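Auction Day Coordinator (permanent, part time)
Briggs Property Auctions, Brosadow office

Last updated: 30 Oct 2025

Briggs sells houses, flats and small plots of land by auction from its office in Brosadow. We are looking for a coordinator to look after lots from the day the seller signs to the day the buyer's deposit clears. The post is new. Until now the work has been shared between the two sales desks, and with more sellers asking for auction it needs a person of its own.

The hours are 24 a week. Auction days are fixed well ahead and you would need to work all of them, including the evening viewings in the week before. The remaining hours can be arranged to suit you, between eight in the morning and six in the evening.

What the job involves

- Chasing solicitors for legal packs and checking that each pack is complete before it goes online
- Writing up lots for the catalogue from the valuer's notes
- Booking viewings and letting people in to empty properties
- Registering bidders, checking identification and taking holding deposits
- Sitting beside the auctioneer on the day and recording bids from the room, by telephone and online
- Preparing the sale results and sending them to sellers the same evening
- Keeping records up to date in Clala, our lot and bidder system

We send about 800 catalogues by post for each sale, and you would be responsible for getting the list right before it goes to the printer. The packing is done elsewhere.

What we are looking for

You should have worked in an estate agency, a solicitor's office or an auction house, and know what a title register and a special condition of sale are. You need a full driving licence and the use of a car. Mileage is paid. You will speak to sellers who are anxious about their reserve price, and to bidders who have just lost a house they wanted, so a steady telephone manner matters.

Experience of Clala is useful but we will train you. Two weeks are set aside for this at the start, mostly alongside Linnea Westerberg, who runs the sales desk.

Pay and terms

Salary is on the Briggs office scale, paid pro rata, and the starting point depends on experience. There is no commission. Holiday is 5 weeks a year plus bank holidays, also pro rata. We pay into a workplace pension from the first month. Parking is free behind the Sinda building, a short walk from the office. 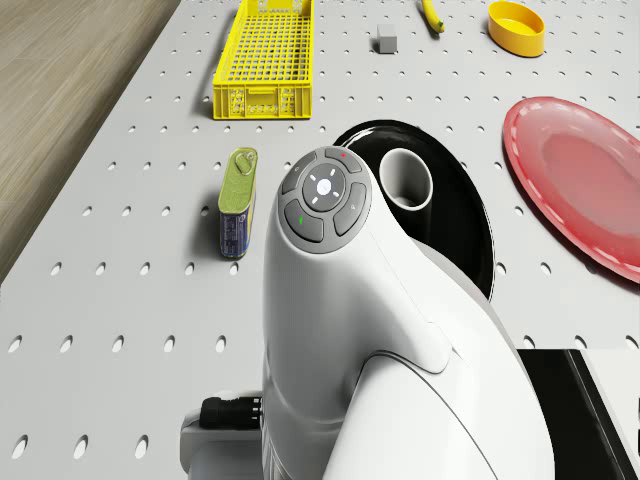 How to apply

Send a CV and a covering letter of no more than 2 pages to Ifeanyi Nwankwo, Office Manager, at the Brosadow office. Please say in the letter when you could start and whether any of the working hours would be difficult for you. Applications close at the end of November. Interviews will be held in person and include a short exercise in checking a legal pack.

We do not need references until an offer has been made. No agencies, please.

Contact us | Privacy | © Briggs Property Auctions | Back to top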